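Grelthorpe creek group takes on the drain below the weir

Members who came to the last general meeting will know that the Grelthorpe Creek Network has been asked to look after the stretch between the old weir and the Faltis Road culvert. The agreement with the shire is now signed and work starts in October, once the ground has firmed up enough to get a ute along the lower track.

The stretch has been let go for a long time. Willow has taken over most of the western bank, and the stormwater drain that comes in below the weir carries rubbish and silt after every decent fall of rain. Noeline Halliday walked it with the shire's drainage officer in winter and they agreed on an order of work: willow first, then the drain, then planting.

The willow will be cut and painted, with the stumps left in to hold the bank. A contractor will handle the large trees. Our own people will be needed for the smaller stuff and for dragging and stacking. Please don't burn any heaps. The shire will chip them on site and we can use the chip on the paths.

At the drain, the plan is a trash rack and a small settling pond. We had hoped for a proper wetland but the block next door is privately owned and the owners would rather keep it for grazing. They have been good about access and have offered us the use of their gate. Close it behind you, even if you found it open.

Planting is set down for autumn. We have ordered 3000 tubestock from the Wusana nursery, mainly river bottlebrush, tussock grass and sedges, with a few blackwoods for the higher ground. The nursery grows from seed collected in our own catchment. It costs a bit more per plant but our losses on the upper reach have been low and the group voted to stick with it.

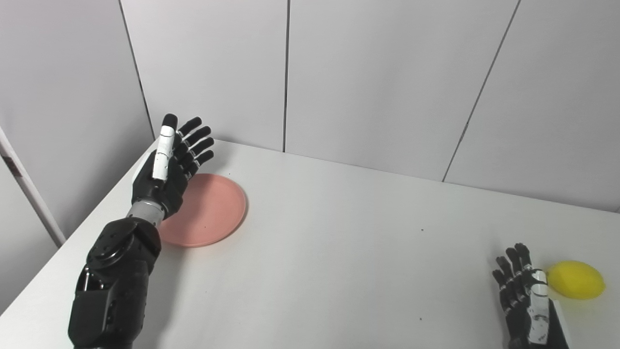 A plate and a lemon on the white table.

Water testing carries on as before. We now have six sites, with the new one just downstream of the drain. Ayele has rewritten the recording sheet so that turbidity and salinity are on the one side of the page, and has asked that people stop using the old sheets, as the columns don't match. New ones are in the folder at the hall. If you get a reading that looks odd, take it again and write down both.

The question of the 4WD track came up again. Our view hasn't changed. Vehicles crossing at the shallow end are cutting up the bed and muddying the water for a good way down, and we have written to the shire asking for bollards. A reply has come back saying it will be considered with next year's works. We will write again after the budget.

We are short of gloves in the smaller sizes, and two of the loppers need new blades. If you have a spare wheelbarrow you no longer want, we could use it.

Working bees start at 8.30 am at the Faltis Road end and finish by noon. Wear long pants and boots and bring your own water. Parking is limited to 30 cars, so share a lift if you can. Children are welcome at planting days but not while the willow is coming out.

Subscriptions are due. Forms are at the hall or can be had from Noeline.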